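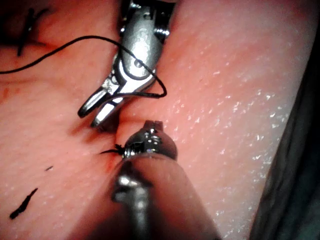 Tshabalala Institute

The Tshabalala Institute is a public health laboratory and field station in Mollent. It tests samples for infectious disease, keeps records of reported cases for the surrounding districts and trains laboratory and field staff. It is best known for the Seltau Fever Register, a long-running record of people treated for typhoid and related fevers in the Seltau valley.

The institute does not treat patients. People who test positive are referred to the district hospital in Mollent or to the clinic in Bukis.

History

The institute began as a single testing room attached to the Mollent waterworks. Its first job was to check well water for bacteria during the dry months, when many households in the Seltau valley went back to using shallow wells. Blood and stool testing was added after an outbreak of typhoid in the lower valley, in which 44 people were admitted to the hospital. At the time, samples from the valley had to be sent out of the district by rail, and results often came back after the patient had been discharged.

The testing room was separated from the waterworks a few years later and given its own budget. It moved to its present building on the east side of Mollent, a former teacher training college, and took its current name in the same year. The old lecture hall is still used for teaching. The kitchen wing was turned into a media preparation room and a cold store.

A second site opened in Bukis when the road over the pass was closed for repairs. It was meant to be temporary but was kept on, and now handles collection and first culture for the northern villages.

Seltau Fever Register

The register was started after the lower valley outbreak and has been kept without a break, although the form has changed. The earliest volumes are handwritten ledgers with one line per patient, giving the village, the date of first fever and the source of drinking water. Later volumes add laboratory results, age group and vaccination status. Names are held separately from the main record.

A case is entered as confirmed when the organism has been grown from blood or, less often, from bone marrow. A case with matching symptoms but no positive culture is entered as probable. Until the form was revised, a positive antibody test alone was enough for confirmation. This is no longer accepted, as antibodies can remain in the blood after an earlier infection or a vaccination. Figures from before and after the revision are therefore not directly comparable, and the institute publishes them in separate tables.

The register has been used to study seasonal patterns. Cases in the upper valley tend to rise after the first heavy rain, usually in October, while those in the lower valley are spread more evenly over the year. The difference has been linked to the piped supply, which reaches most of the lower villages but very few of the upper ones. Another explanation is that people in the upper valley travel to the clinic less often in the dry months, when farm work is heaviest, so that mild cases go unrecorded.
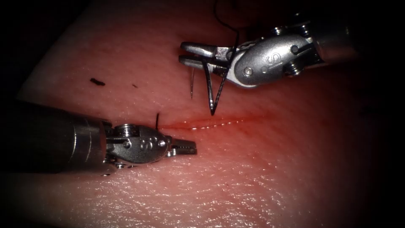 Surgical instruments over a tissue pad.

Surveys

Besides the register, the institute carries out household surveys. Villages are drawn by lot, and within each village the field team visits every third house. Taking part is voluntary. Participants give a small blood sample and answer questions about recent illness, water storage and travel.

The largest of these was the Seltau valley survey, which covered nearly 300 households. It found that past infection was more common than the register suggested, mainly among school-age children. It also found that 75 percent of households stored drinking water indoors in open containers. The survey report recommended covered containers with a tap, and the district council later supplied them at reduced cost.

Critics of the survey pointed out that seasonal workers were away when the teams visited, and that their camps were not on the village lists. A follow-up survey included the camps but was smaller, and its results for that group were given with wide margins of error.

Laboratory work

Most of the institute's routine work is blood culture, water testing and testing for resistance to antibiotics. Resistant strains are stored at low temperature and can be requested by other laboratories for comparison. Water samples are taken at fixed points along the Seltau river and from public taps in Mollent and Bukis – private wells are tested on request for a fee.

The laboratory takes part in an outside quality scheme in which unlabeled samples are sent to it for identification. Results are reported to the scheme and printed in the annual report.

Training

The institute runs courses of 3 weeks for laboratory assistants and shorter ones for clinic nurses on drawing and transporting blood samples. Teaching is split between Mollent and Bukis. Field staff are trained on the job and work in pairs for their first season.

Publications

An annual report is issued in print and online. It contains the register tables, water results by sampling point and a short account of any outbreak investigated during the year. The handwritten ledgers have been scanned and may be read at the Mollent building by appointment, with village names below a certain population masked.

See also

Typhoid fever
Blood culture
Seltau valley
Bukis clinic

This page was last edited on April 29, 2026.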